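Plisteo
Hilo sobre si las máquinas ya pueden hacer las tareas de casa. Llevo desde abril leyendo y probando cosas y me apetece ordenarlo. 2/8/25

Primero lo obvio: lavadora, lavavajillas y aspiradora redonda ya son máquinas que hacen tareas. Funcionan porque la tarea se adaptó a ellas. Al lavavajillas le cargas tú los platos.

Lo que sigue sin estar resuelto es lo de en medio. Recoger la mesa, vaciar una bolsa, guardar cada cosa en su sitio. Nadie en mi casa lo llama trabajo, pero se va la tarde en eso.

Me preguntaba Aldana Yáñez qué tiene de difícil meter cuatro trastos en una caja. Para una persona, nada. Para una pinza de dos dedos hay que decidir por dónde entra, qué se agarra primero y qué se cae al moverlo.

Y luego está la caja. El cartón cede. Si empujas la pared un poco, se mueve, y lo que habías calculado ya no vale.

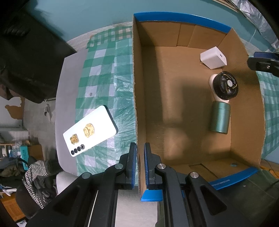
Caja de cartón abierta, pinza a caballo de la pared izquierda. Dentro, un adaptador de corriente, un cilindro verde metálico y un par de piezas redondeadas.

Fijaos en lo juntas que están las cosas, todas a la derecha. El cilindro tiene la pared de la caja al lado, y para abrir los dedos hace falta hueco a los dos lados. La pieza negra redonda está apoyada encima de la clara: si tiras de la de abajo, se mueven las dos.

El mantel también cuenta. Es de cuadros, arrugado y con brillos. Un reflejo en un plástico confunde bastante a una cámara, y el negro brillante tampoco ayuda.

Stepan Lysenko lleva años en un taller de embalaje y lo ve igual desde el otro lado. En su línea lo automatizado son las cajas iguales con producto igual. Las devoluciones se siguen abriendo a mano – cada una viene como viene.

Probaron un brazo de Dosano para eso. En 9 intentos con cajas mezcladas terminó 3 sin que nadie tocara nada. El resto necesitó a alguien al lado. Con cajas de una sola referencia no falló ninguno.

A mí ese dato me parece bueno y malo a la vez. Hace unos años no se habría ni intentado. Pero si tengo que estar al lado mirando, acabo antes yo.

El precio: a Stepan le pasaron 1.130 euros al mes de alquiler, mantenimiento aparte. Para un taller se puede discutir. Para una casa, no.

Mi resumen por ahora: tareas repetidas con objetos conocidos, sí. Doblar toallas despacio, casi. Ordenar una habitación normal – con ropa en las sillas y cables por medio – todavía no.

Si alguien tiene en casa algo que recoja objetos del suelo y los guarde, que me cuente qué tal. Con marca y meses de uso, por favor, que vídeos de demostración ya he visto muchos.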